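Warwood Group Says Its Robots Learn to Fold From a Fraction of the Practice. Read the Small Print

9th April

A robotics group at the Warwood lab says it has found a way to teach a pair of robot arms to handle laundry with far fewer human demonstrations than usual. The method, which the group calls Yupanqui, was posted as a preprint this week along with some video and a short results table. The headline claim is that it gets by on 16 demonstrations per task. The system it is compared with was given 2000.

That's a big gap, and it has been passed around a lot in the past few days. It deserves a slower look than it has been getting.

The idea itself is easy enough to follow. A person steers the arms through a job, such as folding a shirt, and the software records what the cameras saw and how the joints moved. Most groups then feed all of that into one large model and hope it picks up the pattern. Yupanqui first chops each recording into short pieces wherever a gripper opens or closes. The pieces are then shuffled and matched with similar pieces from other jobs, so a good grab at a sleeve can help the model learn a good grab at a towel. The authors say this is where the savings come from.

It may well be. Cutting up recordings at the moment of contact is an old trick, and it has worked before on stiff objects like blocks and cups. Cloth is harder. It never lands the same way twice, and a grab that is off by a little can ruin the next several moves.
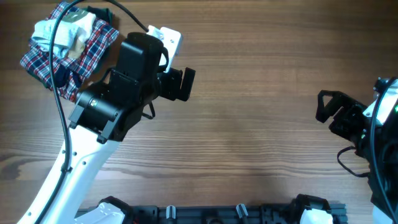 The group tested on a two-arm table setup with mixed clothing, and that much is to its credit. Plenty of papers in this area stick to one square towel in one color. The trouble is in how the tests were scored.

According to the paper, a fold counts as a success if the finished item fits inside a marked rectangle. Nothing is said about whether the sleeves are tucked or the layers line up. A shirt squashed into the rectangle would pass. The authors call this a "practical measure" and say stricter scoring gave "similar trends," but the stricter scores aren't in the paper or the appendix. If the trends are similar, it would have taken one more table to show it.

Then there is the matter of the count. The 16 demonstrations are for each new task only. Before any of that, the model is trained on a shared library of recordings from 17 other tasks, all done on the same arms. The paper does not give the total size of that library. A reader who sees 16 set against 2000 will assume both systems started from nothing, and they did not. The comparison system was trained from scratch. A fair test would have given it the same library and then cut its demonstrations down to 16 as well. That test isn't reported.

Janaka Munasinghe, the lead author, answered questions by email. He agreed that the library matters and said the next version of the paper will list its size. "We think of it as a cost you pay once," he wrote. "After that, adding a task is an afternoon of work." Asked whether the method had been tried on a different set of arms, or with cameras mounted in different spots, he said it had not. Those tests are planned for August.

A cost you pay once is a fair way to put it, provided you only ever own one kind of robot. If the library has to be recorded again for each new gripper or camera position, the savings start to shrink. The paper doesn't test this, so there is no telling how fast.

The speed figures are also thin. The videos are played at higher than normal speed, with the rate printed in small type in the corner, and the paper gives no average time per item. Failed attempts are described in a single paragraph. Most of them, it says, came from the gripper picking up 2 layers of cloth when it wanted one. Anyone who has worked on this problem will recognize that failure, and the chopping method does nothing obvious to fix it.

None of this has slowed down Zultier, the home robot startup, which says it is "in talks" to license the work. A second company, Nasdale, said it had read the paper and would wait for the code.

Waiting for the code seems like the better plan. Munasinghe said the training scripts will be released with the revised paper, but the recordings themselves may take longer — the lab is still working out the terms. Without the recordings, an outside group can check that the scripts run. It can't check the number in the headline.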